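Leave the Rerkthorpe footbridge where it is

The county has now published three options for the iron footbridge at Rerkthorpe, and the one it prefers is to take the bridge down and put up a new steel span 300 metres upstream. I think that is the wrong choice, and I want to set out why before the comment period closes.

The bridge was opened in 1878 to get mill workers across the river without a walk round by the ford. It is 146 feet long and has never carried anything heavier than a handcart. The mill has gone but the bridge is still the short way between the station and the lower town, and people use it for the same dull reasons they always did: school, work, the chemist.

The engineers' report, written by a team under Osvaldo Brito, is a fair piece of work. It finds the main trusses sound. It finds the trouble in the deck timbers, in the bearings on the east side, and in a number of lower joints where water has sat under the paint for years. All of that is repairable, and the report says so. What it also says is that repair would need to be followed by an inspection every other year and a full repaint every 15. The county has read that as an argument against repair. To me it reads as a description of owning a bridge.

A new span would need looking after as well. The brochure from Skandivow, whose standard footbridge is the one pictured in the county's leaflet, talks about low maintenance, and low is a fair word for the first stretch of its life. After that the drains block and the handrail fixings work loose like anyone else's. The old bridge got into its present state through a painting budget that was cut in one lean year and then never put back. If the same thing happens to the new one we will be having this argument again, with less to save. 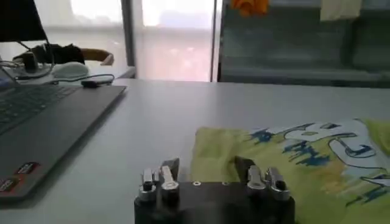
Rūta Laur disagrees, and wrote to me at some length after my last column on this. Her point is that the present bridge has steps at both ends, that anyone with a wheelchair or a double pushchair has to go round by the road, and that affection for ironwork is easy for people who can climb to it. She would take the new span tomorrow, wherever they put it.

She is right about the steps and I did not give them enough room last time. But the second option in the county's own papers deals with them. It keeps the bridge and adds a ramp on each bank, on land the county already owns on the station side and could lease on the other. It costs more than repair alone and less than replacement. It was given half a page, against eleven for the new span, and no drawing at all.

The other matter is the site. Moving the crossing upstream puts it beside the car park at Bastos, handy for visitors and a nuisance for those who come in on foot. From the lower end of Mill Street the walk to the station would go up by several minutes each way. A wheelchair user living there would get a level crossing and a longer trip to reach it, much of it along a narrow pavement.

What I would like is simple enough. Draw up the ramp option properly, with the same care as the other one, and publish the two side by side. Put the painting money in a separate fund that can't be raided for potholes. In the meantime replace the worst of the deck boards before December - the ones near the middle are slippery in any weather - and reopen the full width.

Comments can be handed in at the county office or the library.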